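Folding and Storing Donated Clothing: Project Report

Group members: Silviu Pop, Soledad Kowalczyk, Yolanda Begay
Advisor: Tyyne Kauppinen
Submitted: 09/02/2001

1. Background

The Caltar clothing room gives out free clothes to students and their families. Most of the stock is kept on open shelves in one narrow room. When we started in August, shirts were in fair order but everything else was piled up. People looking for a size pulled items from the bottom of a pile and the rest fell over. Our project was to find a way of folding and shelving the clothes that would stay neat between cleanups.

2. What we worked with

We sorted 130 items before we did any folding. Shirts and sweaters were the largest group. Pants were next, and they gave us the most trouble. There was also a mixed group of scarves, shorts and light jackets. We left out socks and anything with a broken zipper.

The shelves are shallow. A pair of adult pants folded in half twice hangs over the edge, so whatever fold we picked had to end up shorter than that.

3. Folding methods

We tried two folds. The flat fold is the usual one: legs together, in half, in half again. The file fold starts the same way but goes on to thirds, and the piece is stored standing up with the folded edge on top.

Both folds depend on the first step, where the garment is laid out lengthwise and the creases are smoothed toward the ends. If one end is bunched up at this point, the bunch stays inside the fold and the finished piece leans. Soft fabrics were worse for this than denim. Drawstrings should be tucked in before the first fold. We forgot this often enough that we wrote it on the instruction card.

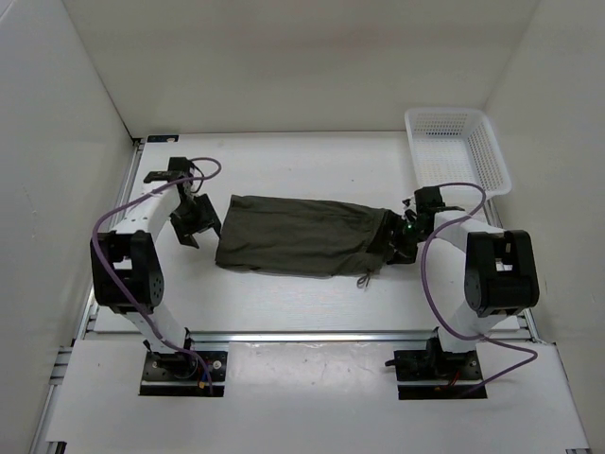

Soledad did not agree that the layout step mattered so much. Her view was that a person putting clothes back on a shelf will never smooth them out first, and that a fold which only works on a flat garment is the wrong fold for a public room. She wanted us to test with pieces folded quickly and a little badly. We added a second round for this reason.

4. Results

In the first round, with careful folding, both methods held up for 5 days. The file-folded pants were easier to look through, and visitors put them back in the right place more often.

In the second round the pieces were folded fast, with no smoothing. The flat piles slumped by the second day. The file-folded rows also got loose, but they could be pushed back together with one hand and did not need refolding. Roughly 20 pieces had to be redone at the end of the round, and most of these were from the flat piles.

Light jackets did not work with either fold. We moved them to hangers.

5. Problems

Rows of file-folded clothes fall over when the shelf is less than half full. We used cardboard dividers cut from shipping boxes. They bend after a while and should be replaced with something stiffer.

Our size labels were too small and had to be printed again. We also had no way to tell which pieces had been taken and which had been moved to another shelf, so we can't say how many items left the room during the test.

6. Recommendations

Use the file fold for pants and shorts. Keep the flat fold for sweaters, which are too thick to stand up. Put the instruction card at eye level next to the pants shelf. Check the rows twice a week.

Next group: the dividers are in the cabinet under the window, along with the extra labels.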